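### 4.2 Reheating, waiting, and the shared kitchen

We come now to the part of the study that we had not planned for, and which has ended up taking more of our attention than the cooking diaries it was meant to support. When Napaporn Wattanapong and Sang Tô began the interviews in Prillham, the question on the sheet was a plain one: who cooks the evening meal, and who eats it? People answered politely enough, and then, very often, they went on to tell us about the food that was left over. They told us who put it away, who was allowed to finish it, and who came home late and ate it standing up. By November we had 193 diary entries, and leftovers came up so often in them that it seemed wrong to keep treating them as a footnote to dinner.

Earlier writing on family meals (including, we admit, our own) has tended to take the shared table as the main event and everything else as a falling away from it. A plate eaten alone at ten at night is counted as a meal the family did not have together. The people in our study did not seem to think of it like that. Giang Trương, who did most of the coding of the diaries, was the first of us to notice how often a late plate was written up with the name of the person who had set it aside. "Rice and the fish Mom kept for me" is a typical line. One father on the night shift wrote, with what we took to be real pleasure, that his daughter had hidden the crispy part of the rice under the greens so that her brother would not find it.

We have called this practice *keeping back*, after a phrase several of the older women used, and we separate it from simple storage. Food that is stored belongs to the household and may be eaten by whoever opens the refrigerator first. Food that is kept back has somebody's name on it, sometimes in fact (a strip of tape, a note under the lid) and more often only by common understanding. Quarrels over food in the diaries were nearly always quarrels about which of these two a dish had been. A son eats a bowl of soup in good faith, believing it stored, and finds out at breakfast that it had been kept back for his aunt. We were told stories of this kind with a great deal of laughter, and now and then with some lingering heat.

Households differed a good deal in how they handled the reheating itself. In the Hoàng building, where 24 of our diary keepers lived and where the kitchens are shared between neighboring apartments, it was common for a person already in the kitchen to warm a plate for somebody just coming in, whether or not the two were related. Tươi Hầu has suggested in her fieldnotes that this small favor does much of the work that a shared meal is supposed to do. It gives the person arriving a few minutes of company, usually spent leaning on a counter, and it gives the other person a chance to ask how the day went. She recorded four evenings in one such kitchen and found that most of the conversation took place in these waiting minutes and very little of it over the food.

The appliance most often named in the diaries was the countertop microwave oven, a model type shown in Figure 2.

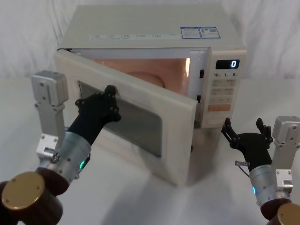
**Figure 2.** A white countertop microwave oven with its door open and the inside lit.

Not everybody was fond of it. Two of the older cooks warmed everything in a pan as a matter of principle, and one of them told Napaporn that a dish she had spent the afternoon on deserved better than to be spun around. Her grandchildren used the microwave when she was out. Both sides seemed to know about this arrangement, and neither had brought it up with the other.

Lajos Vörös, reading an early draft of this section, asked whether we were making too much of a convenience. It is a fair worry. Some late plates are only late plates, and a number of our diary keepers ate whatever was nearest without a thought for who had cooked it. We would say only that keeping back asks a cook to hold an absent person in mind while serving those who are present, and that the people who received such plates very often wrote down who had done it. In the next section we turn to packed lunches, where the same habit appears again, though the food has farther to travel and the cook seldom gets to see it eaten.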